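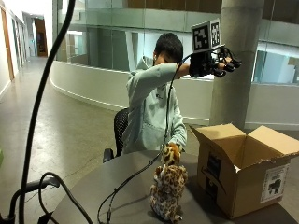
Venkataraman's comment on our July draft was that a glove station is only as good as its last cable check, and that the draft gave the check one sentence. Section 4 has been rewritten accordingly.

4. Setup and upkeep of the glove station (Jukevstead)

4.1 Layout
The operator sits at the round table in the atrium. The sensor glove is worn on the right hand and wired by a single long cable. A cube mount on top of the glove carries the square markers used for tracking. Objects for a session, such as the plush cat and the open carton, stay on the table within reach.

4.2 Check before each session
Seat the fingertip caps. Inspect the thin wires between the finger segments for kinks. Raise the arm to full reach and confirm that the cable does not pull at the glove. Wipe the marker faces with a dry cloth.

4.3 Faults
The log covers 3,510 recordings. Tracking dropped out in 11 of them. Of these, 7 were traced to a loose cube mount and 4 to cable strain at the connector. The mount screws are now retightened at the start of every session. A spare cable is kept at Pustside.

4.4 Open items
Strain relief at the wrist has not been tested with the Horkonness clip.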